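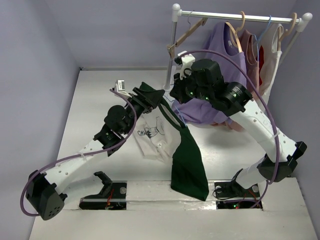 What is in the Wulolari word list?

It contains 3000 entries of household and clothing words, collected from two neighboring towns, Driltport and Leemans, with the meaning in English and a short sentence for each word.

WULOLARI WORD LIST – README

Maintained by Remedios Espiritu. Sentences checked by Angelica Enriquez.

What you get

The list comes as one plain text file, wulolari.txt, and a second file, sources.txt, which says from which speaker each word was taken. Speakers are given by a code and by town only. The columns in the main file are separated by tabs. Please do not open it in a spreadsheet program and save it again, we lost many accents in this way in version 1.

Columns

word – the form as the speaker said it, in our spelling
town – D for Driltport, L for Leemans, DL if both towns use it
meaning – in English, as short as possible
sentence – one sentence with the word in it
note – often empty

How the words were collected

We visited people at home, mostly in the afternoon, and asked them to speak about the washing, the kitchen, mending, and the storing of winter clothes. We did not read questions from a paper. When a word was new for us we asked the speaker to say it again and to use it in another sentence. The recordings are not part of this package, as the speakers agreed only to the written form.

There were 25 speakers. The youngest of them grew up in Leemans and moved to Driltport for work, and her words are marked L also when she uses them in Driltport. I am not sure that this was the best decision, but it is the same in the whole file.

Spelling

Driltport people write very little in the dialect, and Leemans people write it in several ways. We follow the spelling of the Plemero songbook where the word appears there. For all other words we write what we hear. A long vowel is written double. The soft final consonant, which some speakers drop, is always written.

Known problems

Words for folding are mixed. Leemans has one verb for folding a sheet with two persons and another for folding a shirt alone, and in the first months we put both under "fold". Angelica has corrected those in the letters A to M. The rest still waits.

In 20 entries the sentence is missing. They are marked with a question mark in the note column.

The word for "sleeve" is also used for the handle of a pot in Driltport. It has two entries, please do not merge them.

Colors are weak in this version. Older speakers use a single word for dark green and dark blue and they did not agree with each other where it stops.

Changes in version 2

Town column added. Accents repaired. Kitchen words from the December visits added. Three rude words moved to the end of the file, with the agreement of the speaker who gave them to us.

Use

You may copy the list and use it in teaching, also in a printed form, if you name the Wulolari word list and the version. For selling it, write to us first.

Corrections

Send the word, the town and what you would change. If you heard it from a relative, tell us which town the relative is from – this helps more than a long explanation.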